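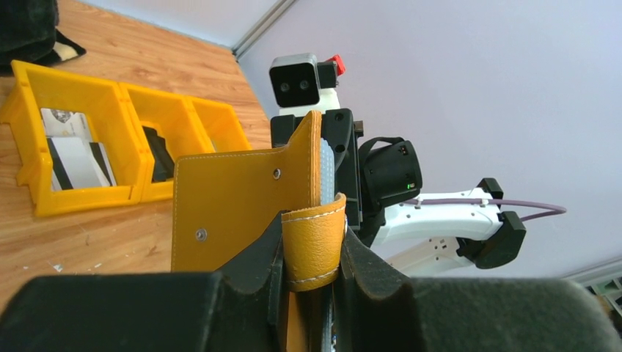 *A card holder of yellow leather held between the fingers of a two-arm work cell. The second arm stands behind it, and a yellow bin with compartments is on the table to the left.*

**Budgeting for a two-arm work cell** is the planning of all costs that a workshop or laboratory must carry when it buys a pair of small robot arms for handling light goods. The subject is usually treated separately from the purchase of large industrial robots, where safety fences and building works take a great part of the money. In a table-top cell the arms are cheaper, and the smaller items weigh more in the total.

## Main cost groups

The arms themselves are the first line of the budget. Buyers often compare offers by the price of one arm, although the controller, the mounting and the power supply may be quoted apart. Grippers form the second group. Fingers which touch leather, cloth or coated paper need a surface that does not mark the product, and such pads are counted as consumables. Cameras, with their brackets and cables, make the third group.

Tables, bins and sample goods are frequently forgotten. A cell for packing small leather articles needs a stock of these articles only for trials, and they cannot always be sold afterwards.

## The Lozano method

The Lozano method is a planning scheme used in the leather goods trade in Banport. It was written down by the production planner Rocío Cárdenas for the workshop Lozano, which makes wallets and card cases. The method divides every 100 units of budget in the following way:

| Item | Share |
|---|---|
| Arms and controllers | 68 |
| Grippers and spare fingers | 14 |
| Cameras, cables and mounting | 10 |
| Table, bins and trial goods | 8 |

Training of staff is not in the table, as Cárdenas places it under wages. This has been criticised by the supplier Evance, who considers that a buyer sees too small a sum at the beginning. The revised edition, dated July 5, 2023, keeps the table without change but adds a note on the matter.

## Purchase and leasing

Small workshops may lease the arms and buy the rest. The leasing firm Prolton offers contracts that begin in April, together with the budget year of many of its clients. Under these contracts the grippers remain the property of the workshop - a point that should be checked before any fingers are modified.

Delivery time is also part of the plan. Arms and cameras seldom come from the same supplier, and a cell can stand for weeks with one of them missing. The Lozano method therefore asks that brackets and cables are ordered first, even if they are the cheapest parts.

## See also

- Gripper finger
- Total cost of ownership
- Equipment leasing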